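Rendport Community Help
Home > House and garden > Windows, doors and draughts

Sticky residue and gaps after replacing shower screen seal, what am I doing wrong?

Asked by a member in Anddale
Tags: shower, seals, leaks, bathroom
3 answers

We have a shower over the bath with a hinged glass screen. It was here when we bought the house, so I have no paperwork for it and there is no maker's name on the glass or the hinges. The seal along the bottom edge had gone yellow and stiff and there was a crack near the hinge end, so I pulled it off and ordered a new one online. The listing said it would fit 4 to 6 mm glass.

The new one went on but I am not happy with it. There are three things wrong.

First, it slides. If I open and close the screen a few times the seal creeps towards the outside edge and leaves a gap at the wall end. Water comes through there and runs along the top of the bath and down onto the floor. The vinyl is already lifting in that corner.

Second, the fin underneath drags on the bath when the screen swings. It makes a horrible noise and I can feel it folding under itself. The old one didn't drag, but it was so far gone that it may just have worn down to the right height.

Third, there is a line of brown gunk along the bottom of the glass where the old seal was. I have tried washing up liquid and the usual bathroom spray. Some of it came off and some of it did not. I don't know if it is old silicone, limescale or glue.

I have measured the glass with a school ruler and I make it a bit more than 4 mm, but it is hard to tell with a ruler. The screen is flat, not curved, and it only opens outwards.

Questions:

Should I glue the seal on to stop it sliding?
Can I trim the fin and if so what with?
What will take the gunk off without damaging the glass or the bath? The bath is acrylic.

I would like to avoid buying a whole new screen. The glass is fine and the hinges are fine. I looked at one in Covari and it was 184 pounds without fitting.

Answer 1 (marked as helpful by the person asking)

Don't glue it. If it is sliding then it is the wrong size for your glass, and glue will only make it harder to get off next time.

Seals sold as "4 to 6 mm" are a compromise. They grip well enough at 6 and poorly at 4. Borrow a proper calliper or buy a cheap plastic one and measure the glass at the bottom edge and again on the side edge. Most older over-bath screens are 4, 5 or 6 mm. Once you know which, buy a seal that is sold for that one thickness only. It should be a bit of a fight to push on. If it goes on with one finger it will come off with one finger.

While you are measuring, close the screen and measure the gap between the bottom of the glass and the top of the bath. Do this at both ends, as baths are often not level and the gap can differ by several millimetres from one end to the other. The seal you want has a fin a couple of millimetres longer than the biggest gap. Listings usually give this as "gap" or "fin length". Ignore the overall height of the seal, it includes the channel that goes over the glass and tells you nothing.

Once you have the right one:

Run the hot tap in the basin and leave the seal in the water for a few minutes. It makes the plastic softer and it will open up more easily. Dry it before you fit it.

Start at the hinge end and push it on a few inches at a time. Don't stretch it. If you stretch it while fitting, it will shrink back over the next week or so and you will have your gap again.

Cut it to length after it is on, not before. Leave it flush with the edge of the glass at the outside and hard up against the hinge profile at the wall.

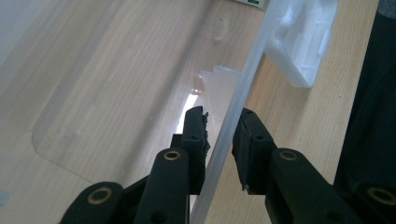 Page last changed: February 2018

For cutting the strip, use sharp scissors on the thin fin and a fine hacksaw on the thicker channel if the scissors crush it. A new craft knife works too, with the strip held flat on something you don't mind marking. Crushed ends do not grip properly and they let water in, so if the first cut is poor take another couple of millimetres off. Order it a bit over length to allow for this.

You can trim the fin. Mark it with a felt tip while it is on the glass, take it off, and cut along the line with scissors in long cuts. Little snips leave a wavy edge. Take off less than you think and try it. It ought to touch the bath lightly and bend a small amount when the screen moves.

Check which way round it goes as well. A lot of bottom seals have two parts, a soft fin that points straight down and a harder lip that sticks out at an angle. The angled lip faces into the bath so that water runs off it and back into the tub. I have seen plenty fitted backwards, and then the water is led straight out onto the floor.

On the gunk, I would treat it as two different things.

Limescale is hard and rough and feels like fine sandpaper. Soak kitchen roll in white vinegar, lay it along the bottom of the glass and leave it for 30 minutes. Keep topping it up so that it stays wet. Rinse well. Repeat if needed. Keep vinegar off chrome or gold plated parts for that length of time as it can dull them, and never use it with bleach or straight after bleach.

Silicone or glue is rubbery and will roll up under your thumbnail. Get the bulk off with a plastic scraper, then use a silicone remover on a cloth. Read the tin before it goes anywhere near the bath. Some of them will mark acrylic and you can't polish that out easily. Put the remover on the cloth and not on the glass, and lay an old towel along the bath edge to catch drips.

No wire wool, no scouring pads, and no metal blades near the acrylic.

Comment from the person asking: Thanks. I got hold of a calliper and it is 5 mm glass. The gap is 9 mm at the wall and 13 at the other end, so the bath is well out. Do I go by the 13?

Reply: Yes, go by the bigger figure and trim the wall end down at a slant. Or if the hinges have a bit of adjustment in them you may be able to level it out some. Look for small grub screws under the caps. Support the glass while you loosen anything, and get someone to help you.

Answer 2

had same problem just put a bit of clear silicone in the channel, three years and its not moved. you can always cut it off later

Comment: This works until you need to change it. I have just spent an entire afternoon getting one off that a previous owner had done like that.

Comment: It also goes black. Water gets in behind and you can't clean it.

Answer 3

The first answer covers the seal itself so I will only add a few things about the leak, as the seal may not be all of it.

Water at the wall end is very often coming from somewhere else. Check the upright channel that is screwed to the wall. It should have a run of silicone on the outside, where it meets the tiles, from top to bottom. People differ on whether to do the inside. I was taught outside only, so that any water that gets into the channel can drain back into the bath.

You can find out where it is coming from with a jug and some dry kitchen roll. Dry everything. Lay the kitchen roll along the rim of the bath on the room side. Pour water slowly down the glass, starting at the outside edge and working towards the wall, and stop after each jug to look. Then pour some down the tiles just inside the wall channel. If the paper stays dry until that last one, it is the wall channel and no bottom seal is going to cure it.

Also look at the joint between the bath and the tiles, past the end of the screen. If that has come away, water will run along the rim and appear in the same corner. When you redo it, fill the bath with water first and leave it full while the silicone cures. The bath drops a little under the weight, and if you seal it empty the joint will pull open the first time somebody has a bath. Follow the time on the tube before you let the water out.

Some people stick a small upstand on the bath rim at the wall end, a little clear plastic wedge that turns the water back. They are sold as splash guards or bath corner seals. They don't look wonderful but they do work on baths that are out of level like yours. Clean the acrylic with methylated spirit on a cloth first, test a hidden bit before you do, and let it dry fully or the thing will fall off within days.

As to the vinyl floor, lift the corner and let it dry out before you stick it back. If the boards underneath are soft when you press them with a screwdriver then they need looking at before you do anything else. If they are only damp, leave the corner folded back with the window open and don't use the shower for a few days if you can manage without.

After that it is only upkeep. Wipe the seal down after use and take it off every few months to wash it in warm soapy water, both sides. They still go yellow in the end. I change ours every September and the strip costs very little if you buy it by length and cut it yourself. There is a trade counter on the Were road that will cut it for you if you bring the old piece in, so don't throw yours away until you have a new one that fits.

Comment from the person asking: Did the jug test. Dry all the way along until I did the tiles, then wet straight away. So it is the wall channel as well as the seal. Will redo the silicone first and then fit the 5 mm seal.

Related questions
How long should silicone be left before using the shower?
Pivot screen has dropped and catches on bath
Black mould behind bath sealant keeps coming back
Can I fit a bath screen onto tiles with a spirit level that says the wall is out?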